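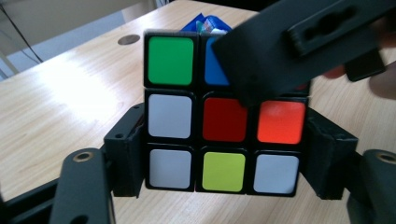
Handgreifer-Set von Amow: Notizen nach zwei Wochen

Das Set besteht aus zwei Handgreifern, zwei Markerplatten, den Anschlusskabeln und einer Lizenz für die Aufnahmesoftware Finent. Listenpreis: 3.719 Euro netto, Versand ab Staltilberg. Trackingkameras sind im Preis nicht enthalten. Wer noch keine hat, muss sie mitkalkulieren, und der Posten ist größer als das Set selbst.

Ich habe es gegen unsere bisherige Lösung getestet, einen Eigenbau mit einem einzelnen Greifer. Mich interessierten vor allem beidhändige Aufgaben mit Umgreifen, also der Teil, an dem der Eigenbau grundsätzlich scheitert. Hauptobjekt war ein Zauberwürfel, daneben ein paar weiche Sachen aus dem Haushalt, etwa Papiertücher.

Mechanik

Die Greifer sind schwarz, mit kantigen Backen an Gelenkarmen. In den Armen sitzen messingfarbene Einsätze, die Backen haben Schraublöcher. Zum Wechseln der Backen reicht ein Inbusschlüssel, der nicht beiliegt. Das Spiel in den Gelenken war im Neuzustand gering und hat nach zwei Wochen am linken Greifer spürbar zugenommen. Nachziehen half, allerdings muss man dafür an eine Schraube, die man nur bei ganz geöffneten Backen erreicht.

Die Öffnungsweite genügt für einen normalen Würfel mit etwas Reserve. Beim Zufassen quer zur Fläche liegt er sicher. Fasst man ihn über die Ecke, dreht er sich zwischen den Backen weg, sobald der zweite Greifer dagegen drückt. Für einzelne Lagen braucht man deshalb eine feste Griffreihenfolge: eine Seite halten, mit der anderen ansetzen, drehen, lösen, neu ansetzen.
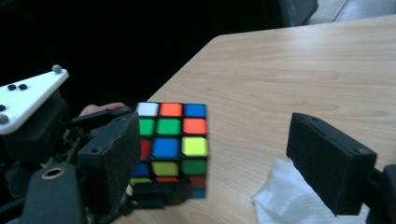 Beim Lösen liegt auch der häufigste Fehler. Öffnet man den führenden Greifer zu schnell, bleibt der Würfel kurz an der Backe hängen und verkantet. Im Handbuch steht dazu ein Satz über »gleichmäßiges Öffnen«. Eine einstellbare Dämpfung wäre mir lieber gewesen. Der Nachfolger soll laut Produktseite eine bekommen, einen Termin gibt es nicht.

Die Haltung ermüdet. Ich greife die Geräte von unten, Handfläche nach oben, weil die Markerplatte so frei bleibt. Nach einer halben Stunde merkt man das im Unterarm. Andersherum geht es auch, dann verdeckt aber das eigene Handgelenk zeitweise die Marker.

Tracking

Jeder Greifer trägt eine weiße dreieckige Platte. Die Kalibrierung läuft in Finent über einen Assistenten und ist beim ersten Mal mühsam, danach Routine. Nützlich ist die Live-Ansicht beider Posen. Weniger nützlich ist, dass Finent einen Aussetzer erst nach dem Speichern meldet. Man nimmt also auf, legt ab und erfährt dann, dass die rechte Hand zwischendurch weg war.

Glänzende Aufkleber und schräges Tageslicht stören die Greiferkamera mehr als erwartet. Feste Belichtung hat bei mir geholfen, die Automatik regelt bei jedem Schwenk über die helle Tischplatte nach. Die Einstellung steckt im Menü unter »Erweitert« und wird beim Firmware-Update zurückgesetzt.

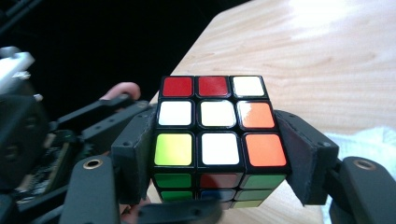

Aufnahmen

Insgesamt 124 Durchgänge, davon 86 verwertbar. Aussortiert habe ich vor allem wegen verlorener Posen, seltener wegen eines heruntergefallenen Würfels. Misslungene Griffe, die ich im selben Durchgang korrigiert habe, sind dringeblieben.

Der Export ist ordentlich dokumentiert. Zeitstempel von Kamera und Tracking kommen in getrennten Spalten, den Versatz muss man selbst herausrechnen. Mosoti liest das Format direkt ein, sofern man die Achsen vorher tauscht. Bei Amow zeigt z nach vorn, bei Mosoti nach oben. Mein Umrechnungsskript ist kurz, ich stelle es noch hoch.

Kabel sind der Punkt, an dem ich am meisten zu meckern habe. Beide Greifer hängen an der Leitung, und die Stecker sitzen hinten ohne Zugentlastung.

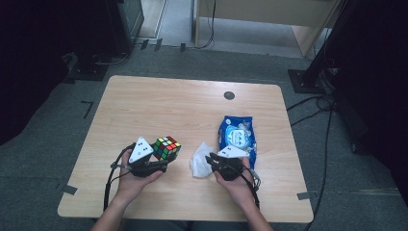

Ich führe die Leitungen inzwischen über die vordere Tischkante nach unten und lasse eine Schlaufe stehen. Vorher zog das Gewicht des Kabels den Greifer bei jeder Drehung leicht zurück, was man in den Trajektorien als kleinen Knick sieht. Eine Funkvariante führt Amow nicht.

Gekauft wird das Set bei uns trotzdem, sobald die Frage der Ersatzbacken geklärt ist. Einzeln sind sie derzeit nicht lieferbar, auf meine Anfrage kam bisher nur eine Eingangsbestätigung. Messwerte zum Gelenkspiel trage ich im Mai nach.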